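Andport Home Textiles Support
Ticket 2831
Product: Avisell sheet and pillow cover set
Status: Closed
Category: Care / color transfer

Customer message, 9:20 am

I have a problem with blue marks on bedding. I bought the Avisell set in April and have washed it at home since then. After the last two washes there are faint blue smudges on the sheet, mostly toward the middle. The pillow covers look fine to me. I use the regular powder and a warm cycle. Is this a fault in the fabric, or is something getting on it? I would like to fix it before I put the set away, and I don't want to use bleach if it will take the pink out.

Order number is 2615.

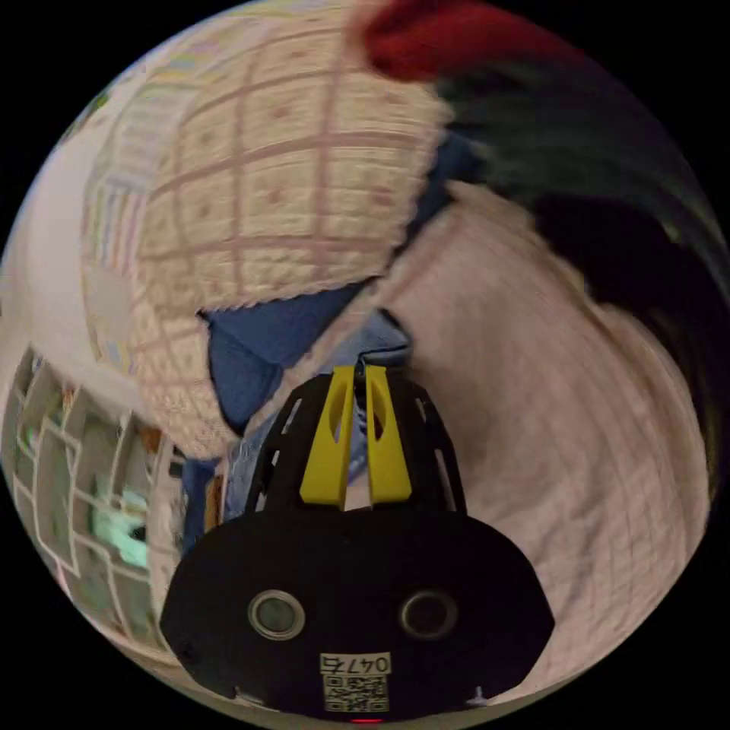
I should add that I have a crocheted blanket that goes on the same bed. It is off-white with mauve lines and I do not want it to pick up the same marks. It has never been washed with the sheet.

Support reply, 11:05 am

Thank you for the details. We have not logged a dye problem with this set. Blue smudges in one area usually come from another item. Please let us know:

What else goes in the same load?
Is anything blue left lying on the sheet, even for a short time?
Do the marks fade when you dab them with a damp white cloth?

Please keep the sheet out of the dryer for now. Heat can set loose dye.

Customer message, 2:40 pm

Nothing blue goes in the load. I wash the sheet and pillow covers on their own. The bed is where I fold laundry, though, and jeans get folded there with everything else. One pair is fairly new.
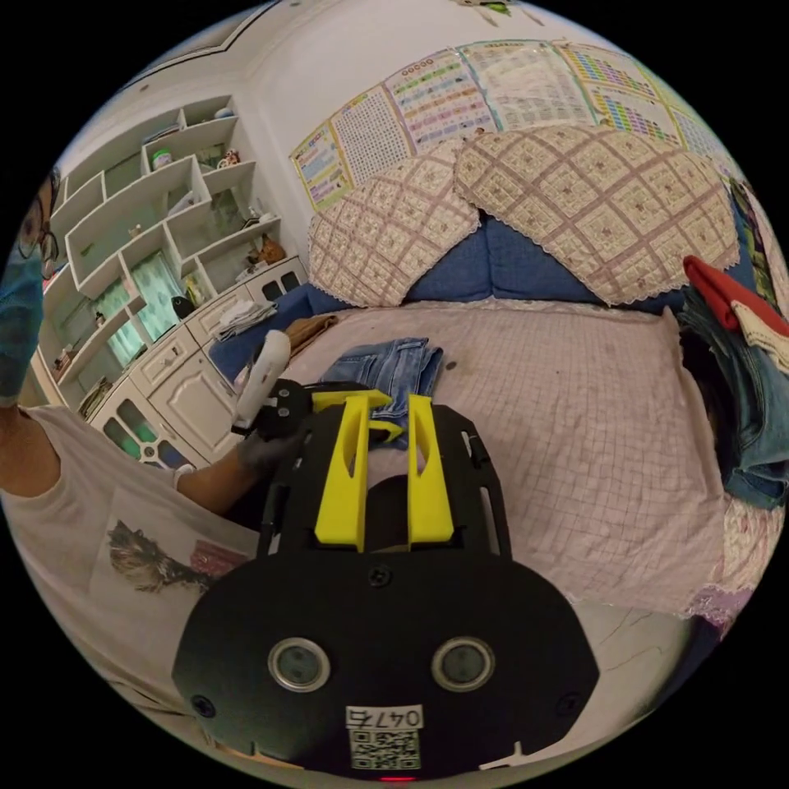

I tried the damp cloth on two of the smudges. Some blue came off on the cloth both times. I also rubbed the new jeans with the dry end of the same cloth and got the same color, only stronger. The headboard cushion is blue too, so I rubbed that as well and nothing came off.

Support reply, 3:25 pm

That points to the jeans. New denim sheds dye when it rubs against a light fabric, and more so if it is slightly damp when folded. Please try this:

1. Soak the sheet in cool water with Kerier color-safe powder for 39 minutes.
2. Rinse until the water is clear.
3. Wash alone on cool, no bleach.
4. Air dry and check in daylight. Repeat once if needed.

Wash the new jeans inside out, by themselves, two or three times. Until then, fold them on a table or put an old towel under them. Keep the crocheted blanket off the bed while you fold. If it does get marked, use cool water only and dry it flat.

Customer message, next day, 6:10 pm

Did the soak twice. The smudges are gone except one near the edge that I can only find if I look for it. The pink is the same as before. Jeans have been through two washes and the second rinse was still a bit blue, so I will do a third. OK to close.

Closed by support. Resolution: dye transfer from denim, no product fault. No replacement sent.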